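Paying your way through a placement year

Students on the business and management degree at Ninley can spend their third year in work, and more of them are choosing to do so. The year adds to the cost of the course as well as to its length, and the sums are worth doing before the first application form goes in.

Placements on the Ninley list are paid. Edurden, a payroll software firm, takes students into its customer accounts team from September and pays them monthly in arrears. Anyone starting at the beginning of the month will have rent, travel and food to find before any wages arrive. One former placement student needed £900 to cover the gap, most of it a deposit on a room near the office.

The university charges a reduced fee for the year out. Maintenance support also drops, and students who have relied on the full loan can be caught out. The placements office at Nicholas House keeps a hardship fund for those moving more than 18 miles, and applications close in December.

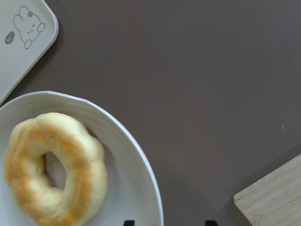

Careers & Study

Employers vary in what they ask for. Usimis, which runs warehouses and delivery contracts, wants a covering letter and a short numeracy test, followed by a half-day visit. Edurden holds two interviews, one by video. Neither asks for previous office work, though both like to hear about part-time jobs, including shop and bar shifts.

Competition is real. Usimis had 77 applicants for its last intake and took on six. Students who missed out were offered a place on its reserve list, and two were later called in.

The work itself is ordinary to begin with. New arrivals at Usimis spend their first weeks matching invoices to delivery notes, then move on to supplier queries and monthly reports. By spring most are looking after a small budget of their own, usually £3000 or less, and explaining any overspend to a manager.

Back at Ninley, final-year students write a report on their placement, which counts towards the degree. It has to be handed in by noon on the first day of the autumn term, and a supervisor at the firm must sign it first.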